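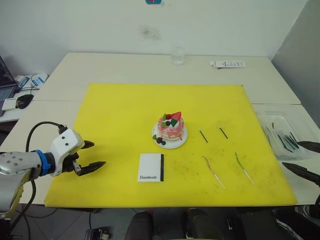 Tábua amarela grande da Palness: oito meses de bolos em cima dela

Comprei esta tábua em fevereiro, depois de estragar pela segunda vez o tampo da mesa com corante alimentar, e já me perguntaram tantas vezes por ela nos comentários que decidi escrever isto de uma vez. É a maior da gama Palness, no amarelo. Havia também em cinzento, mas eu queria cor na cozinha e não me arrependi nada!

Primeiro, o tamanho. É mesmo grande. Tapa quase toda a minha mesa branca e isso, para quem decora bolos pequenos, é um luxo: o prato fica no meio e ainda sobra espaço à volta para os utensílios, os pauzinhos pretos e o cartãozinho "Handmade" que ponho sempre junto do bolo antes de o entregar. Antes disto andava com tudo espalhado entre a bancada e o micro-ondas, e havia sempre uma espátula que ia parar ao chão.

O bolo cor-de-rosa foi uma encomenda da Fathima Ranasinghe, para o aniversário da filha. Camadas com creme branco, cobertura brilhante a escorrer pelos lados, e em cima um morango, uns frutos azuis-escuros e umas folhinhas verdes. Deixei mais uma folha e uns frutos escuros na beira do prato, porque gosto de ver um bocadinho de decoração fora do bolo (a minha mãe acha que parece que caiu).

Agora a parte chata, que é limpar. Glacê fresco sai com um pano húmido e pronto. Glacê seco já pede água morna e alguma paciência, e o corante vermelho em gel deixou-me uma sombra rosada num canto que só desapareceu com pasta de bicarbonato, à terceira tentativa. Beterraba ainda não experimentei e nem quero. Facas também não lhe encosto, uso-a só para decorar, por isso não sei dizer como se porta com cortes.

O que me irrita: não cabe no meu lava-loiça. Tenho de a lavar metade de cada vez, virada ao contrário, e acabo sempre com a camisola molhada. Também escorrega um pouco se a mesa estiver húmida – ponho um pano fino por baixo quando vou alisar creme, e fica quieta. E arrumá-la é outro problema, está de pé atrás da porta da despensa e cai quando alguém entra com pressa.

Quanto aos utensílios de cabo branco fininho e ponta curva esverdeada, que também me perguntam muito: são ótimos para ajeitar detalhes, folhas, bagas, uma gota de cobertura que correu demais. Para alisar os lados não servem, a ponta é pequena demais. Eu uso os dois ao mesmo tempo, um para segurar e outro para empurrar.

Paguei 36 euros pela tábua, o que me custou um bocado na altura. Dou-lhe 8 em 10. Se tiverem um lava-loiça dos grandes, subam a nota para nove. Se a vossa mesa for pequena, meçam antes de encomendar!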